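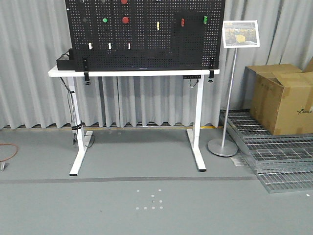
Pegboard and desk clamps

The Sulberg board wants to be upright, so mine stands on a white desk in our shared workshop, held by two black clamps with round knobs. They took me 12 minutes to fit, most of them spent under the desk reconsidering my hobbies. The coloured knobs push into the holes. Good grip, dull instructions.

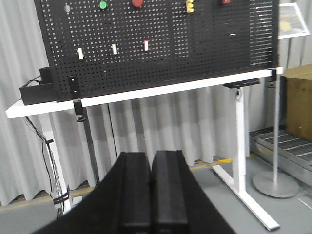 Gripper

Two parallel black fingers, bolted up in October with Uliana Hrynyshyn reading the manual aloud - twice, the second time slower. The Merilard wrist mount went on without a fuss. The finger screws are tiny and you get no spares, as I know to my cost. 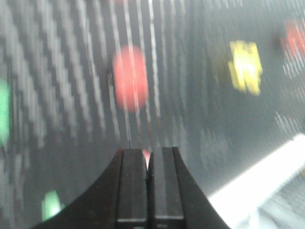 Verdict

At 232 quid it's dear for something that picks up knobs I could reach myself. I'd still buy it again, with a better screwdriver. Four stars, less one for the manual.

Ryan Inskip

Search reviews Go

Recent reviews
Vemum cable ties, 6 months on
Dovhaniuk bench vice
2 cheap soldering irons compared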